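Folding and Light Construction, Unit 4
Handout: The fold in coated board
Prepared by Anjani Saragih for the evening group

Please read this before the July session and bring it with you. Last term I gave this material only by speaking, and several people told me afterwards that their notes did not agree with each other. So now it is written.

1. What we are making

In this unit every student makes one simple folder, called in our course the Kallow folder. It has a front panel, a back panel and one bend between them. There is no glue and no stitching. It looks like the easiest thing in the whole course, and for this reason many students do it too fast.

The folder has to hold a few loose sheets or labels upright on a shelf. The two panels should stand close together, but they should not be pressed. If you can put in a slip of paper and it stays where you left it, the distance is good.

2. The board and its layers

Thin coated board has at least two parts which we must think about: the coloured surface and the core. On the flat side you meet only the coating. At a cut edge you meet the core, and it often has a different colour. Students who come from paper folding are sometimes surprised by this, because in coloured paper the colour usually goes all the way through.

The cut edge can be treated in three ways. You can leave it as it is, you can cover it with a strip, or you can colour it with a pencil of similar tone. In Unit 4 we leave it. A clean raw edge is a good edge, and I prefer to see a straight cut in brown core than a bad cut with pink pencil over it.

3. Sharp crease and rounded crease

A sharp crease is made with scoring. You press a line with the bone tool, then fold along it and flatten. The panels can then lie completely against each other.

A rounded crease is made without flattening. The board is bent slowly over a rod or over the edge of the table, and you stop when the two panels are nearly parallel. From the side the shape is like a narrow letter U. Some space always remains between the panels, and the coating is under less stress at the bend.
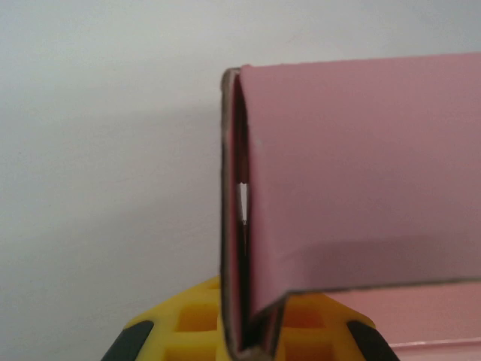

With a rounded crease the panels have some spring in them, and a large panel may bow a little in its lower part. This is not a fault. You will notice it most in matte colours, where the shading is soft and the same pink can seem dusty in one place and lighter in another. Before you decide that the coating is damaged, turn the folder toward the window and look again.

The inside of the bend is dark, so small things are easily forgotten there. Always check the gap before you store a folder. Szabolcs Bognár, who taught this unit before me, used to tip every folder upside down over the desk at the end of the class, and I still do it.

4. Order of work

Cut the board to size with a new blade. Mark the middle very lightly on the inner side. Hold the rod on the mark and bring up both panels together, with flat hands. Do not pull from the corners. Stop when the gap is narrow and even from top to bottom, and let the board rest for a few minutes before you release it.

Round the top corners only at the end, if you wish. Two strokes with fine sandpaper are normally enough.

5. Common mistakes

Bending across the grain. The coating cracks in small lines. Test with an offcut first.

Panels of different height. A small difference is acceptable in the first attempt, but please measure it and write it on your sheet.

Pressing the fold with the hand "just to see". After this you have a sharp crease, and a poor one, as there was no scoring.

6. Material

We use Flerkell board in the classroom. The Tiltik board is also permitted, although it is a little stiffer and wants a slower hand — please do not mix the two in one project. Offcuts are in the drawer under the guillotine.

For next time: bring one folder with a rounded crease and one with a sharp crease, from the same board, with your name on the inner side in pencil.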